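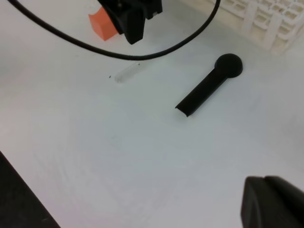 Page 3 of 40

Cable rules and clear table rules for two arms sharing one bench?

Posted by Pralthorpe, May 29, 2019

Hi all. Two arms on one white bench, tube handling. Pick a clear test tube off the table, put it in the rack, repeat. Both arms have a wrist camera. I've been told to write up "house rules" for the bench before anybody else gets to use it and I have no idea what counts as good practice and what is just me being fussy.

What I've got so far:

Thin cable from the arm can hang over the work area but not touch the table.
Only one arm inside the middle zone at a time.
Nothing on the table that isn't in the task list.
Stop button within reach of whoever is running it.

Stuff I'm stuck on. First, the cable. It makes a big loop right over the area where we lay the tubes. Never snagged yet but it's in the wrist camera view most of the time. Is there a rule for this or do people just tape it and move on? Second, clear tubes on a white top. I can barely see one myself in the camera feed, just a grey outline and a bit of shine. Do I need a rule about background color or is that a software problem? Third, do I have to do a full risk assesment for arms this small? They're light, they're slow, my boss says no, the safety person says yes, neither of them wants to write it.

Also if anyone has a start of day checklist I can steal, please. Mine is one page and people already skip it.

Thanks, in a rush, will check back tonight.

Chun-hung Chuang

Going through yours in order, quick.

Risk assessment: yes. Do it. Size doesn't get you out of it. The two standards people will point you at are ISO 12100 (general, how to assess risk on a machine) and ISO 10218 (industrial robots). Collaborative stuff is ISO/TS 15066. Whether 10218 strictly covers your little arms you can argue about all week, but 12100 type thinking works for anything that moves. List the hazards, how bad, how likely, what you did about it. For a bench like yours that's an afternoon. Put broken glass on the list if any of your tubes are glass. People write two pages on pinch points and forget the glass. Have the safety person review it and your boss sign it, then they both touched it and neither had to write it.

Cable: "must not touch the table" is too weak as a rule. Say how it gets checked. We run each arm by hand to the four corners of its work area plus the highest and lowest pose and watch the cable the whole way. If it drops below the top of the tallest thing on the bench it fails and gets rerouted. Then it gets clipped at the same points every time and the clip points are marked on the arm. Tape is ok for a day. Tape that's still there in December is not ok, the glue creeps and the loop gets longer a bit at a time.

And do the check with a tube in the gripper, held upright. An upright tube sticks up a lot more than one lying down, and that is where your loop will catch.

Check it again after anyone swaps a wrist camera. Every time.

One arm in the middle: good rule, but who enforces it? If it's only in the script then write down which script and who can change it. If you can do it with zone limits in the controller do that instead. A person remembering is not a control.

Clear on white: both. It's a rule AND a software thing. If the rule is "white top only" write that down so someone doesn't put a dark mat under it halfway through and wonder why the results moved. We did 1,586 picks on a pale top and lost 624 of them before we changed the lighting, low light from one side so the tube edge shows up. No code changes.

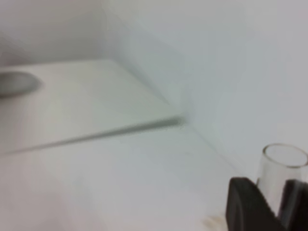 Wipe the top down before each session too. Smudges and little specks matter more than you'd think when what you're looking for is a faint outline. We put "wipe, then look at the feed, then start" as one line on the sheet and that one does get done.

Start of day list, steal it:

Stop button pressed and reset, both arms
Cable corner check, both arms
Fingers clean, no chips, screws tight
Top wiped, task items only
Rack pushed to its marks and not rocking
Feed from each camera looked at by a human
Any cracked tubes binned (proper glass bin)
Name and time on the sheet

Eight lines. Ours was 22 lines and got skipped, same as yours. Anything that only needs doing once a month goes on a different sheet.

Wamow

Agree w/ most of the above but I wouldn't start with standards, you will get lost in there. Start with what has gone wrong on your bench already. Ours was called the near miss book. Every time something got bumped, dropped or caught, one line, no blame. After 100 lines the rules pretty much wrote themself. Most of ours were somebody leaving a tool or a part out on the table from the last job.

So your "nothing that isn't in the task list" rule is the best one you have. Make it stricter. Put a printed picture of the correct layout on the wall by the bench and the table has to match it before you hit go.

Don't know about the lighting thing, we only do boxes.

Gikard

just use plastic tubes if you can. and yes do the assesment, took me one morning. our safety lady had a blank form already, ask yours

Pralthorpe

Ok super helpful, thank you. Corner check with a tube upright is going in tonight, hadn't thought of that at all. Splitting the checklist in two as well. Asked about a blank form and there is one, has been on the shared drive the whole time. Chun-hung, what slope or height do you run the side light at? We've got a desk lamp and not much else.

Chun-hung Chuang

Low as it'll go without shining straight into either camera. Desk lamp is fine to start with. Mark the base position on the bench once you like it and add it to the sheet, ours got moved by the cleaners twice.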